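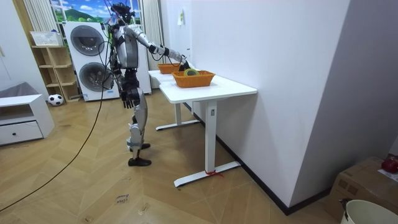
Isauro Maldonado respondeu logo que cestos nunca são demais, e que numa casa partilhada o que faz falta é um sítio onde pousar as coisas antes de as arrumar. A pergunta era se valia a pena gastar dinheiro em mesas para a sala da lavandaria da residência Rusier, e a conversa, que começou ao fim da tarde e se prolongou até depois do jantar, acabou com toda a gente a falar de fita-cola, de molas da roupa e de bananas esquecidas.

A sala reabriu em agosto, depois de três semanas de portas fechadas, e quem lá vivia antes vai estranhar, mas para melhor. O chão de madeira em espinha foi poupado -- e ainda bem, que era o mais bonito da casa! -- e junto à parede ficaram duas mesas brancas, postas topo a topo, a fazer de bancada comprida. O arranjo custou 1.372 euros, já com a pintura, e foi pago pelos 32 moradores, que preferiram dividir a despesa a esperar pelo orçamento do ano que vem.

As mesas vieram da Nidgate, e a montagem, dizem-nos, levou uma manhã inteira e muito café. Os cestos foram escolhidos com igual cuidado, porque os antigos eram fundos e tudo o que lá caía desaparecia até à limpeza da primavera. 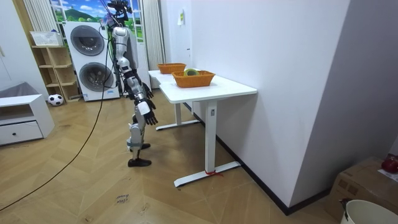 As mesas brancas e os cestos cor de laranja, com a máquina de lavar e o secador ao fundo.

A regra combinada é simples e está escrita numa folha à entrada: o que aparece nos bolsos, nos sacos ou no chão vai para um cesto, e ao fim de oito dias o que ninguém reclamou segue para o armário do corredor. Volodymyr Zakharchenko, que redigiu a folha, queria um prazo mais curto, mas deixou-se convencer por quem passa a semana fora e só volta a casa com a mala cheia de roupa. Os rolos de fita, as tesouras e o cordel ficam sempre à mão, para quem precisa de fechar uma caixa à pressa antes de o correio passar.

Com a comida, o caso é outro. A fruta não espera oito dias, e por isso decidiu-se que quem chega das compras e pousa os sacos na bancada pode deixar num cesto a que quiser partilhar,
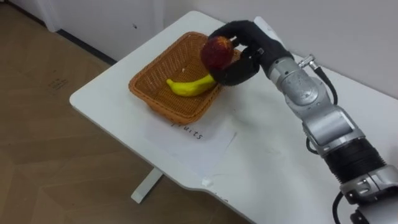
desde que a leve para a cozinha no fim do dia, ou que peça a alguém que o faça. Maçãs e bananas são as que mais circulam, e já se fala em juntar umas peras quando vier o tempo delas.

Falta ainda resolver a iluminação, que de noite deixa a desejar, e escolher umas prateleiras para os detergentes. Os moradores têm na mão uma proposta da Msimang e contam decidir na próxima reunião, às 19h, na sala de jantar. Quem tiver cestos a mais em casa pode levá-los.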